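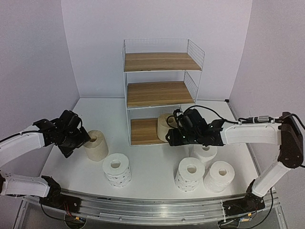
Been using the Drasport two-arm bench kit since February and a few people asked what it's like to live with. Posting my notes in one thread. I paid for mine and have no deal with them.

What you get: two arms, a curved aluminum rail that runs along the front of the table, two bases that mount on the rail, servo grippers, cables, and the controller boards. You supply the table and a computer.

Assembly took me two evenings. The rail is the good part. It has slots the whole way along, so you can loosen a base, slide it over, tighten it and be working again in a few minutes. I moved the left arm three times before I was happy with the reach.

The printed instructions stop at "connect the power supply." Everything after that is in the online docs, and the docs assume you already know which arm is ID 1. I had them swapped for an hour. Label your bases.

My test task is restocking a shelf. Toilet paper rolls start on the table, either arm picks one up, and it goes on the bottom board of a small wire shelf at the back. I use rolls because they're cheap, they're light, and a dropped one doesn't break anything.

I mix plain white, dotted and beige rolls on purpose. When I trained with white only, the policy got noticeably worse as soon as a beige one was on the table. Mixing them from the first session fixed most of that.

Numbers so far. I've recorded 220 demonstrations by hand. After training on those I ran 147 attempts with nobody touching the controls. One attempt is one roll, standing on the shelf at the end, without me stepping in.

I'm not going to post a success rate yet. I changed the finger pads partway through and the early runs aren't comparable with the later ones. I'll redo the whole set with the new pads and post that.

Most common failure: rolls standing side by side and touching. The finger needs a gap, and if there isn't one it pushes both rolls over. A single roll with space around it is easy.

Second most common: the gripper gets the roll to the shelf and catches the board above on the way in. The bottom board doesn't leave a lot of headroom for a gripper this size. Coming in lower and flatter helps. So would a taller shelf.

Grippers. The stock finger plates are hard plastic and slide on paper. I stuck thin foam on them, then replaced the foam with Gretex grip pads, which have stayed put so far. Drasport should include something like this in the box.

Cables. The gripper cable runs along the top of the upper link and there's an inline connector partway. It's handy if you need to swap a gripper. It also came loose on me twice at full extension. A small zip tie on each side took care of it. Leave a loop of slack at the wrist.

The wiring under the rail is not tidy and there's no cover for the boards in the box. If you have kids or a cat, plan on building one.

Software. The free version records and plays back fine. The training part goes through Ikska, which is a separate account and a monthly fee after the first 1,000 minutes. I used 600 of mine in the first month, so budget for it. You can export your data and train somewhere else, and I did that once without trouble.

Support answered me both times I wrote. First reply was the next morning and solved it. Second one took over a week and was a link to a page I had already read.

I also looked at the Barasa kit. Its arms bolt down in fixed spots, it comes with softer fingers and the manual is better. If you only plan to do one job in one layout, I'd look at that first. I keep changing mine, so the rail won.

Would I buy it again? Yes, for a home bench or a small class. I wouldn't put it on anything that has to run all day. The elbow joints get warm after a long session and I stop when they do.

Next up is the middle board. I expect the reach to be a problem.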